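Wood Shop of Learning Arms > Data Collection > How many pen pickups before I start changing the table?

bulentk
Joined in February

Hi all, Bülent Kurtuluş here, long-time reader, hardly ever post. I've been recording demos for a pick-up-the-pen task and I've gotten to the point where I can't tell if I'm helping my policy or just feeding it the same lunch every day. I have almost 1000 good episodes with the pen lying diagonally, the block off on the left side of the table, and me driving the arm down slow and straight. It trains fine! Loss looks lovely! Then I turn the pen the other way and the arm heads off for the spot where the pen used to be, like a dog going to an old food bowl.

So do I start moving things now, or get a bigger pile of the easy version first?

tumeck

Move things now. You should have been moving things at episode one. I did the same with my Plindament set, 3329 episodes with the pen angled pretty much one way, and I ended up using less than half of it. The rest sits on a drive and makes me sad.

stela

I'm going to disagree with tumeck a little (again, sorry). If you change everything at once and it fails, you have no idea which change did it. I like a block of boring ones, then the pen angle changes and nothing else, then the clutter. My last set was boring for two evenings and then I got mean with it.

bulentk

Okay, I tried a bit of both tonight. One of these has paper under the gripper and nothing much in the way of the approach, and the other has the black stand with the scrolls sitting in the middle with napkins and a block on it. Pen's on the diagonal in both, I know, I know.
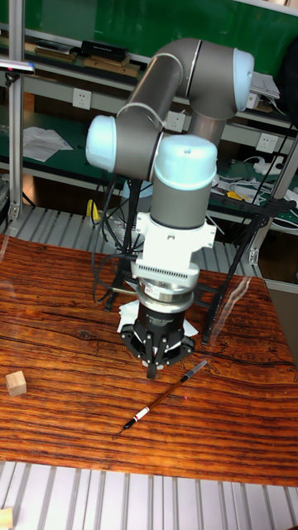
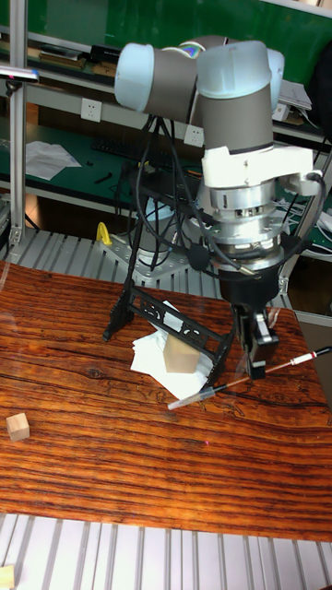
Page 2 of 3

tumeck

See, the one with the stand is way more useful to you. The tip of the pen is right near that pile of white paper, so the policy has to find the pen and can't just go for "dark thing on table." I'd record a whole lot of those.

But please, please move the little cube! It's off to the left in both of them. If it's always there, your network is going to use it as a landmark and you'll never know until somebody tidies up.

bulentk

Huh. I never thought of the cube as anything. It's just been sitting there because it's the target for the other task (stacking, which is on hold until I fix my labels).

stela

tumeck is right about the cube, I'll give him that one. What I'd worry about more is the tabletop. All that dark streaky grain, and a brown pen shaft lying on it? From a camera off to the side that has to be rough. Do you have a wrist view too, or only the fixed ones?

bulentk

Only fixed for now. I have a wrist camera in a drawer but the mount cracked and I keep not reprinting it.

agca_fan

Put a cloth down. I run the Ağca scripts at home and switching to a plain gray cloth took my bad grasps on thin stuff from 27 percent to hardly any.

stela

Please don't put a cloth down! Or do it for a few hundred episodes and leave the wood for the others. If the arm is going to work on that table then it has to see that table. All a cloth does is teach it to like cloth.

agca_fan

It worked for me, what can I say.

tumeck

For you, on your cloth, yes :)

bulentk

Haha okay, I'll do some with and some without. Next question – do you keep the misses? I have a folder of tries where the fingers closed next to the pen and I had to back up and go again. I've been deleting those.

stela

Nooo, keep them! The ones where you miss, lift, and come back are the only place it can learn to recover. Just tag them. What I cut is me sitting still for ages deciding what to do, because the policy picks that up too, and then you have an arm that hovers over the pen and thinks about life.

tumeck

I trim mine to 3 seconds of waiting at most. And I throw out the ones where I bump something hard, although I guess stela keeps those as well.

stela

I do keep those, in their own folder.

bulentk

Well, my folder of misses is back out of the trash (phew). Plan for tomorrow is to keep the stand and napkins, move the cube every few tries, and turn the pen a new way each time. If I get through it I'll also reprint that wrist mount. Does anyone have a file for one that clears the cables? Mine hang down pretty low off the arm and the old mount kept catching them.

agca_fan

I have one, sending you a message. You'll need longer screws than it says.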